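Akanda Widens Its Cotton Batting and Revises Shrinkage Figures

Jun 10, 2021

Akanda has released a wider version of its needle-punched cotton batting for quilters, along with new shrinkage figures for the whole range. The batting was previously sold only in throw and crib widths. It is now cut for full bed quilts, and piecing two lengths under a large top is no longer necessary.

The fibre, scrim and loft are unchanged. Rolls made from April onward carry the lot prefix 1808 on the end label. Earlier rolls can be used in the same quilt, but the maker advises washing a sample of each before mixing them.

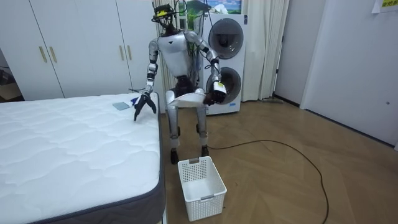

A white quilted mattress and a white cloth.

Shrinkage is now stated separately for length and width. The old leaflet gave a single figure, which led to complaints from quilters who prewash their fabric but not their batting. The new leaflet also sets the maximum distance between quilting lines at 6 inches, down from the earlier allowance. Hand quilters who work open designs should check their patterns against it.

Dokov, which distributes the range, will stock the wide batting by the roll and by the cut metre. Ostitz will carry precut packages only. The batting remains 100 per cent cotton, and the undyed colour is the only one offered in the new width.

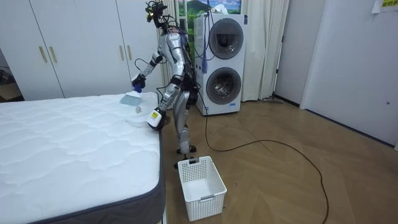

Measuring for a bed quilt is covered on the back page of the leaflet. The drop is taken from the top edge of the mattress to the point where the quilt should end, and is added to both sides and the foot. Measurements should be made on a bare mattress, like the white one here, as bedding adds to the height. Batting is then cut larger than the finished top on all sides to allow for take-up during quilting.

Existing stock of the Plusel blend is not affected. Orders for the wide roll should quote item 792.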